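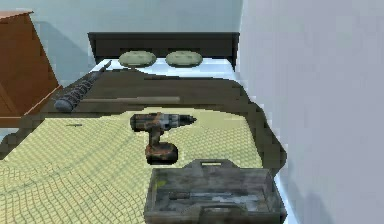 Bed made up with two olive-green pillows, a white sheet and a dark brown blanket.

Part 3: Setting up your Wumley heated underblanket

Right, you've got the box open and the old bedding off. I'm using the queen size for this section, but the single goes on the same way (you'll just have one controller to deal with instead of two).

Before you start, have a quick look over the underblanket on both sides. If you see a frayed cord, a scorch mark or a wire poking at the fabric, stop there and send it back to Storkden, where I bought mine. They swapped my first one over the counter.

1. Lay the underblanket flat on the bare mattress with the Wumley label facing up and the two cord sockets at the pillow end. I got this backwards the first time and ended up with a plug under each heel.

2. Slide it down until the top edge sits below where your pillows go. The heat is meant for your body and feet, and pillows sitting on the wires will trap it.

3. Pull the elastic skirt over all four corners, then walk round and tug out the wrinkles. If your bed's hard up against a wall, drag it out first. You'll never get that side smooth by feel — I've tried, and lost some skin off my knuckles.

4. Click a controller into each socket. There's a definite snap. Run the cords down the side of the bed, never between the mattress and the base.

5. Plug straight into the wall. No double adaptors, please, and no powerboards with a fan heater already on them.

6. Make the bed over the top as usual: fitted sheet, flat sheet, then your blanket or doona.

7. Turn both sides to 3 and leave it for 23 minutes, then run your hand over the sheet. It should feel evenly warm. A hot stripe means there's a fold underneath, so switch off, let it cool and go back to step 3.

CAUTION: Don't use it for a baby, or for anyone who can't feel heat properly or can't work the controller. Don't use pins. Don't switch it on while it's folded or damp.

Note: If the light on the controller blinks, the plug isn't fully home. Push it in again and wait for the light to go steady.

Note: Mine goes on at 8.30 pm and drops to 1 when I get in. By September I'm only using it on the really cold nights, and come spring I roll it loosely and stick it on the top shelf of the linen cupboard with nothing heavy on it.

Washing is in Part 4. Take the controllers off first!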